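Chapter 4
Small Power Tools and How They Feel in the Hand

Before you read on, go and find the drawer. Almost every home has one, and you probably know which one I mean. It holds the tape measure, a few odd keys, a roll of picture wire, and somewhere near the back, a small cordless screwdriver that was bought for one job and has been doing other jobs ever since. Bring it to the table if you have it, along with a scrap of soft wood and a handful of screws, and keep them beside you while we work through the next several pages.

In Chapter 3 we spent a good deal of time on hand screwdrivers, on matching the tip to the slot, and on the patient business of starting a screw straight. All of that still applies. A motor will turn a screw for you, and it will do so cheerfully for as long as the battery lasts, but it has no idea whether the screw is leaning. I have taught the evening repair class in Sunberg for 13 years, and the crooked hinges I see there come from hurried starts far more often than from weak arms.

Our main project for this chapter is the Gimisgate shelf, a plain wall shelf with 4 brackets that you met briefly in the introduction. It is a friendly thing to build – forgiving of small mistakes, and useful afterward in a hallway or laundry room. You will drive every screw twice, once by hand into scrap and once with power into the real piece, and I do hope you will resist the temptation to skip the first part. The finished shelf is 400 millimeters long, which suits most narrow walls.
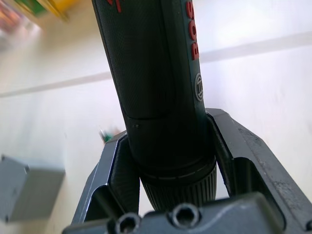 Grip is the subject I would like to begin with, before we say a word about batteries or bits. Pick the tool up, close your fingers around it, and notice where your palm wants to settle. Makers give a lot of thought to that spot. On the dark green Bosch tool, the grip has a fine crosshatched texture, while the section past the curved seam is smoother. Run a thumb along your own and see whether you can feel a change like that with your eyes closed. Then look for a ribbed ring toward one end. If your tool has an adjustable collar, the manual will tell you what it sets, and we will come back to torque in section 4.2.

Hold the tool loosely at first. A clenched fist tires quickly, and it pulls the tip off line just when you want it steady. Stand so that your forearm runs straight behind the screw, lean in gently, and let your free hand rest well away from the point.

Try this 7 times with the motor off, simply setting the tip into a screw head and lifting it out again. It feels a little silly, I know, but your wrist will remember it when we reach the first bracket.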